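How to bring folding grippers into a laundry team without losing the people who know how to fold

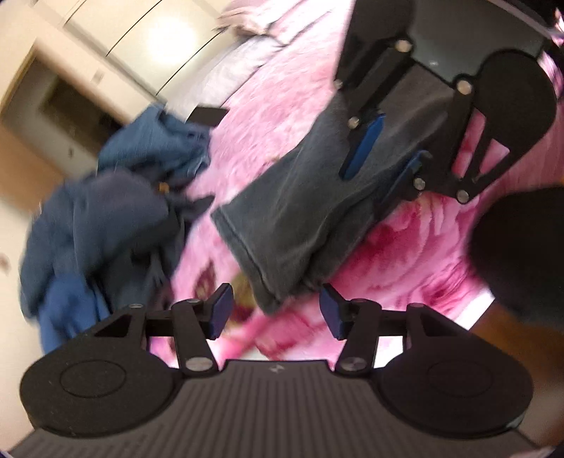 I've been running the fold training at Aerts for a while now, and I still get a kick out of the first morning with a new group! Our crew at Perkness does home laundry visits (wash, dry, fold, put away), and since April part of the job has been teaching the folding robots by doing the work ourselves with a hand-held gripper in each hand. If your workplace is about to start, here's how we go about it.

Before you start

Set aside a full shift with no client bookings. You'll want a bed or a big table, a mixed pile of clothes, and two people to a pile so one can watch while the other folds. Put your most experienced folder in the first pair. Ours was Embla Tveit, and half of what follows came from her.

Step 1: Get used to the squeeze

Spend the first half hour just picking up and putting down. Socks are too fiddly, so begin with trousers or a heavy jumper. Your hands will want to pinch the way fingers do, and you have to let the pads close flat on the cloth instead. Everyone drops things. Keep going.

Step 2: Hold by the hem

Take a thick edge, like a hem or a waistband, with one gripper and lift it clear. Bring the other in open and wide, then close it slowly. Thin fabric in the middle of a garment bunches up and slides away from you.

Step 3: Slow down, then slow down again

A good folder does a pair of trousers in a few seconds by hand. With grippers, allow up to 54 seconds at first and don't rush anyone. Jerky moves are no use to the robot, and your wrists will complain.

Step 4: Swap every 2 loads

This one matters a lot. Stijn De Bruijn, who does our rosters, wrote it into the shift plan after the Detanport crew came back with sore forearms. Whoever's resting does the sorting and keeps the pile tidy.

Step 5: Write down the tricks

Keep a notebook by the pile. When someone says "oh, I always turn the leg first", get it on paper with their name beside it. We had 4 different ways to do a fitted sheet, and I love every one of them!

What changes for the crew

Expect questions about hours, and answer them before day one. We put in writing that teaching time is paid at the trainer rate and that visits stay staffed by people. Folding on visits has dropped a bit, and there's more time for mending, stains and chatting with clients, which most of the crew enjoy. A couple of them miss the quiet of a big folding pile, so we still leave them one when they ask.

Next up is the Skastdale crew. If you're joining that session, wear short sleeves and bring a water bottle.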